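Norkstead Robotics Club
Progress report to the Bolard Fund, June

Thank you again for the equipment grant! We have a lot to report. Since our last update the club has grown to 16 students, and the bench is now in use after school until 5:30. The two-arm station, which the students named Flinach, is built and has become the busiest corner of the room.
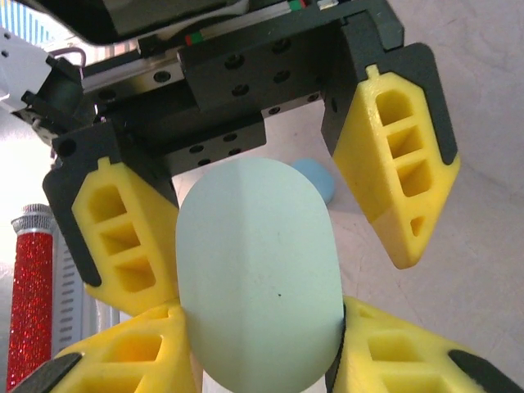
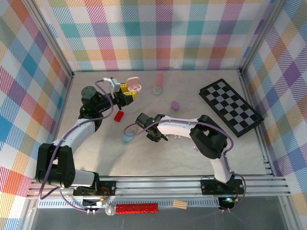
Most of our effort this term went into gripping. Our first fingers were solid, and the students had trouble with anything round. After a lot of arguing over sketches they switched to an open lattice that gives a little under pressure, and printed it in yellow (the only spool we had plenty of). The difference was wonderful to see. In the last set of trials with mixed household items, the arms made 30 attempts and dropped only 2. Both drops were small cylinders that rolled before the fingers closed, and the pair working on approach angles has already started on that one.

Money so far has gone to motors, aluminum rail, printer filament and a box of spare cables. The spare cables turned out to be a very good idea. We lost almost two weeks to a wrist motor that kept cutting out, and the cause was a worn connector. Students now check every plug before power goes on, and they wrote the checklist themselves.

The software side is a bit behind. Fikre, our name for the program that lets both arms share one job, can run the arms one after the other, but handing an object from one arm to the other still fails more often than it works. We had hoped to show a clean handoff by now. The programming group would like to slow the motion down and add a short pause before the first arm lets go, and we think that is the right next step.

Our younger members have been great. Several who joined with no experience are now drawing their own finger parts, and two of them taught the printing session last month from start to finish.

Before the next report we plan to run 15 handoff trials in a row with the same object and record every result, good or bad. We also need to order more filament and a second set of wrist connectors, both within the current budget. You would be very welcome to stop by any afternoon after 3:30 and try the controls!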